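Filed under: Meetings > Minutes
Print this page | E-mail this page
Shares: 4 | Comments: 0

ILLER TOY AND GAMES LIBRARY
Minutes of the June meeting, back room, Hemum House, 5 June 2024

Present: Ezekiel Kapoor, JT (chair), RM, Dilys, PW (notes, apologies for the state of them), Anouk from item 3 onwards.
Apologies: LB, Mrs Farr.

1. Last minutes
Agreed, with one change. Item 6 should say the jigsaws went to the school, not to the shop. PW to correct. JT signed.

2. Matters arising
Key to the tall cupboard. Found, in the tall cupboard door. Second key still missing, RM to get one cut.
Shevchuk order: part delivered. Lids came, the boxes they fit did not. Dilys has rung them twice, was told next week both times. If nothing by the end of the month we ask for the money back and go to somebody else.
Rug. Still smells. Leave it rolled up for now.

3. Sorting board (first proper go)
Long item, sorry. The one everybody had come for.

Reminder of what was agreed in spring: big whiteboard laid flat on the table, ring drawn on it in black pen, plain blocks in plain colours, under-fives put things in or out of the ring. Cheap to make, nothing to lose down the radiator except blocks. Idea is that it can go out on loan as one kit with a card of suggestions.

JT had run through the first few suggestions on the draft card and took us over them. Card 1 is "blue in, green out". One block of each colour, no more, the blue one inside the ring and the green one left outside to the right. JT feels that is quite enough for a two year old. RM would like a red one as well. Dilys says start with two.

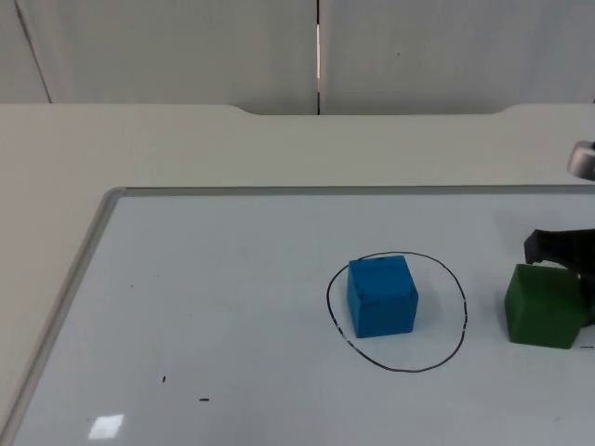

Ezekiel Kapoor asked whether the ring had to be drawn by hand every time, and said a loop of rope or a hoop would do the same job and never need rubbing out. His view is that half the parents who borrow it will not own a dry-wipe pen, and the other half will own a permanent one and not know until too late. He also thought children like picking up a hoop.

Discussed. For the hoop: no pens, no mess, can be used on the floor. Against: it gets kicked, it rolls, and the blocks catch on it when pushed across. Dilys pointed out that with a drawn line you can slide a block straight over, and sliding is what the little ones do before they lift. JT in favour of pen. Anouk (just in, bus) in favour of both. Agreed both: pen ring as the main thing, rope loop in the bag as a spare. EK has rope.

Shape of ring. Ours is not round. Does it matter. Felt that it does not, a wobbly one is more friendly and saves the parents fretting about theirs. RM did offer to draw round a dustbin lid. Thanked.

Pen. The line skips on the lower left, you can see where the ink has gone thin. Could be the pen or could be the board. Try a new pen first, Anouk has a box of them at work that are going spare. Chisel tip not bullet.

State of board. Streaks all over from old rubbing out. RM cleaned one corner of the old board with proper spray last year and it came up well, so get some. Dilys against spray going out in the kit with under-fives, and rest agreed, so spray stays here and a dry cloth goes in the bag. Board to be wiped on return and checked by whoever is on the desk. Add to the returns sheet.
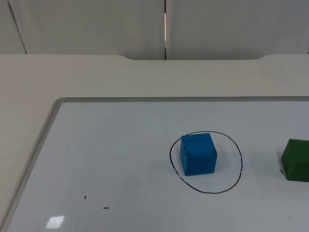
Size. Everyone agrees the board is too big to lend. Fine for sessions, will not go in a pushchair or on the bus. Plirkov do a small one, tray size, and EK had the price list with him. Would need one per kit. Suggest three kits to begin with and see if they go out. Dilys wanted six. Settled on three, look again in October.

Frame. Metal edge on the big one, the corner is rounded so no worry there. Check the small ones have the same before ordering, not a raw edge. EK to ask them.

Blocks. Some marks on the blue one. Nothing that matters for use but Anouk thinks anything we lend should start off clean, people look after things better if they arrive nice. Try a damp cloth. If the marks stay we keep that one for sessions and buy fresh for the kits. Want them large enough not to go in a mouth, matt not shiny, and no letters or pictures on them. RM asked why no pictures. JT: then it becomes a game about ducks. Leave plain.

How many colours per kit. Went round this one twice. Four colours, two of each. Red gets in, RM pleased.

4. The card
Draft card read out. Card 1 as above, fine. Card 2 is "both in", blue and green side by side, touching or nearly, ring round the pair of them. Dilys likes this for talking about next to, beside, together. Some disagreement over whether it should come before Card 1, being easier. JT says a child who has only ever been told "in" will not see the point of "out". Anouk says hers did. Order left as it is, try it the other way at the next two sessions and compare.

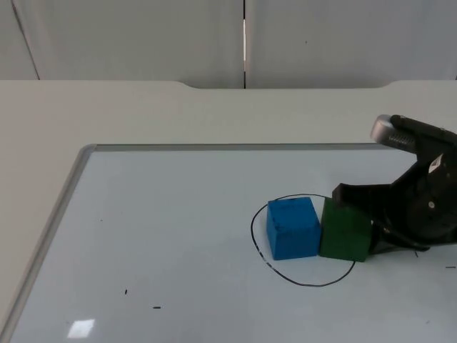
Card 3 is "who is in the middle" and needs three blocks, so depends on the red. Card 4 is to draw a second ring overlapping the first. Felt to be too much for the age. EK said keep it, older brothers and sisters get hold of these things. Kept, in smaller type.

Wording. Take out "encourage your child to explore". Take out "simply". Print larger. Both sides if the printer will do it, otherwise staple. PW to retype, JT to check before it goes to be laminated. No clip art.

5. Money
Balance stands at £700 after the insurance, which was up again. The grant for play materials is £400 and has to be spent by October or it goes back. JT proposed the three kits come out of that, boards, blocks, bags and cards. Agreed. Whatever remains to go on replacing puzzles with pieces gone, list from Dilys please.
Receipts!! Please put them in the tin and not in your pocket. PW has had two through the wash.

6. Catalogue
RM has finished the shelf check. 191 items on the shelves and labelled. The old list is well out and should be binned, RM to put the new one on the shared folder. Items out on loan longer than six months: RM has the names, will ring. Be nice about it. No fines.
Marble run back with the wrong instructions. If anybody has the right ones, shout.
Dilys asked about the loose wooden bits in the blue crate, there must be around 2,000 of them and no one knows what they belong to. Suggest sell by the bag at the fair. EK would like first look. Granted.

7. Room
Table wobble: folded card under the leg is not a repair. EK to bring a spanner. Matters more now we are putting the board flat on it and the blocks creep.
Lights. Overhead one shines on the board and makes a bright patch at the bottom left. Move the table along or put the children the other side, try it and see. Not worth touching the fitting.
Hemum House want the chairs stacked in fives. We have been doing sixes.

8. Any other business
Anouk: could we have a session for childminders on a weekday morning. General support. Anouk to ask what suits them and come back.
Dilys: tea money. 50p a head please, and whoever took the good teaspoons.
EK: is there an age limit on membership, asking for his mum. There isn't.

Actions
RM: key cut, spray, new list in folder, ring late borrowers
EK: rope, Plirkov boards (price and edges), spanner
Anouk: pens, childminders
Dilys: Shevchuk, puzzle list
PW: retype card, correct last minutes, returns sheet
JT: check card, blocks price, try Cards 1 and 2 both ways round

Next meeting same place, date to be sent round once JT knows about her holiday. Finished late, lights off by RM.

Filed under: Meetings > Minutes
Print this page | E-mail this page
Shares: 4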